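Yatziri Ayala
Hilo: cómo dejamos la oficina nueva, por si a alguien le toca una mudanza parecida.

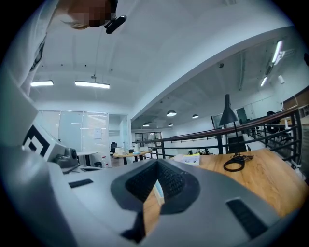 La zona común, con las lámparas encendidas y la sala de cristal esmerilado al fondo.

El local es el 313, en el mismo edificio donde ya estábamos. Subimos en febrero porque en el anterior ya no cabíamos. Somos 13 y antes compartíamos una sola mesa larga, con las llamadas de todos mezcladas.

Lo primero fue la luz. El techo es blanco y las lámparas colgantes son rectangulares, alargadas, de luz blanca. Yo las quería más cálidas. Baltazar Tovar, que llevó la obra, prefirió dejarlas así y gastar en flexos para quien los pidiera. Los pidieron cinco personas.

Las mamparas son de cristal esmerilado. Dejan pasar claridad y desde fuera no se distingue quién está dentro. Pedimos presupuesto a Drenuvis y a Grukex. Nos quedamos con Drenuvis por el plazo, el precio era casi el mismo.

Hay que decir que el cristal esmerilado no aísla mucho del ruido. Una conversación normal se oye poco. Una videollamada con altavoz se oye entera. Quien pueda, que pregunte por el grosor antes de firmar.

El papel pegado en el cristal es provisional. Faltan los rótulos. Probamos vinilo en una esquina y no agarraba bien sobre la cara rugosa, va por la lisa, o sea por el otro lado, y hay que imprimirlo invertido. Nos enteramos con el primero ya impreso.

La mesita blanca de delante de las mamparas la compramos para dejar paquetes. Ahora la gente la usa para apoyar el portátil mientras espera a que salga la reunión anterior. Los paquetes van a la entrada.

Al lado, la papelera oscura. Al principio cada puesto tenía la suya y las quitamos casi todas. Queda esta en la zona de paso y otras dos en la cocina. Hubo protestas la primera semana.

Para reservar la sala usamos Dudovel, turnos de media hora. Funciona si se cancela lo que no se va a usar. Desde que lo configuramos para que libere el turno a los diez minutos hay menos discusiones.

La viga blanca curva que cruza el techo venía con el local. Pensamos en taparla con un falso techo y salía caro. Más allá el techo baja, y ahí no conviene poner estanterías altas.

Pendiente: los rótulos, algo blando en las paredes para el eco y una regleta más cerca de las mamparas. Si alguien ha puesto paneles acústicos en un espacio con tanto cristal, que me diga cuáles y a qué altura.

Añado, que me lo preguntan por privado: la mudanza la hizo Shehata, de ocho de la mañana a media tarde. Las cajas iban numeradas por puesto y no se perdió ninguna. Los cables sí los mezclamos, eso fue cosa nuestra.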